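Pretley Handheld Gripper Kit – README
12/04/2021
By the Filorance bench team

Notes for the review units. Read before you unbox, then again before you record. Will get tidied up when there's time, probably July.

What you get

Two handheld grippers, one for each hand. Cables. Top plates for mounting. A pouch of spare finger tips. A USB stick with the Evine recording software and a PDF that is already out of date, so use this file insted.

No arm in the kit. You hold the grippers yourself, do the job, the software logs what the fingers did and saves it as an episode. Arm comes later, if you have one.

Status

Beta. Hardware is fine. Software is mostly fine. Windows installer is not fine, use Linux.

Setup

Plug in left gripper first, then right. The software names them in the order it sees them and won't let you swap after. If you get it wrong, close everything, unplug both, start over.

Squeeze each gripper fully closed, then fully open, when the prompt asks. Slow. If you rush this the width numbers are junk for the whole session and you won't notice till playback.

Route the cables away from whatever you're picking up. Off to the side, behind the wrist. A cable dragging over the work surface will move light items and ruin the take.

Screws on the top plate: snug, no more. The holes strip. We stripped two.

Tasks we ran

Pick from a box, put down on the table, put back. Bag handling, one hand and both. Opening and closing lids. Passing an item left to right. Stacking, briefly, gave up.

Box and bag was the one we spent most time on. Small electronics, shallow plastic box, clear printed bag. Box on the left, bag on the right, a gripper to each side. Hard items like these are easy once the jaws are square to them. Long flat ones lying at an angle in a box need a wrist turn first – grab near one end, keep the far end low, then lift. The rim of the box gets in the way more than you'd expect. 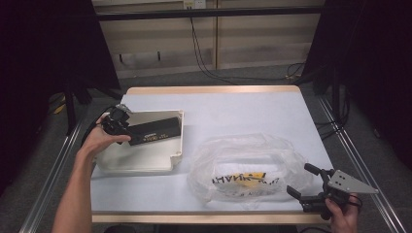
Nazarenko disagrees about grabbing near the end, and wrote back on the draft that a long item held that way twists in the jaws as soon as the hand speeds up, that the middle is the only grip worth recording, and that anyone training on end grips should expect drops. Fair point for fast moves. We kept end grips in because the middle is hard to reach when the item sits deep, and tagged them so they can be filtered out. Look for grip_end in the episode notes.

Bags

Harder. Thin plastic bunches up and the fingers close on nothing. What worked for us: come in low from the side, one finger under, one on top, close slowly. Don't pinch straight down. Flatten the bag first if you want repeatable takes, leave it crumpled if you want realistic ones. We did both and the tags say which.

Clear bags also shine under overhead light. Dim it if your cameras blow out.

Recording

Start and stop with the foot switch or the space bar. Space bar is more reliable. Leave a short pause, hands still, at both ends of a take. Episodes longer than up to 4 minutes save OK, anything past that we had files come out empty, so split long jobs.

Discard bad takes right away. There's a delete key for the last episode only, and digging one out later means editing the index by hand.

File layout

One folder per session. Inside: episodes, notes.txt, calib.json. Don't rename calib.json. Playback looks for it by name and fails with no message at all if it's missing.

Known issues

- Right gripper sometimes drops off after sleep. Replug.
- Finger width drifts over a long session. Recalibrate every 10 takes.
- Rounded tips slide on glossy plastic. Spare tips are a bit grippier, swap them in.
- Export button is greyed out until you scroll the episode list. Yes really.
- Clock on the left unit runs slow. Software corrects for it from version 5 on, older versions don't.

What we liked

Light enough for a full afternoon. Fingers are stiff, close evenly. Learning curve is short – most people had usable takes the same morning. Plates take other mounts without drilling.

What we didn't

Cables. Everything about the cables. Too short for a wide table and too stiff near the plug. Docs thin. No carry case at this price is a bit much.

Not tested

Wet items, food, anything hot. Outdoor use. Gloves. Left-handed use, meaning right hand passive and left doing the fine work – should be the same but we didnt check.

Support

Hardware questions go to Pretley. Software goes to Evine, include calib.json and the session notes or they will just ask for them. Mistakes in this file come to us.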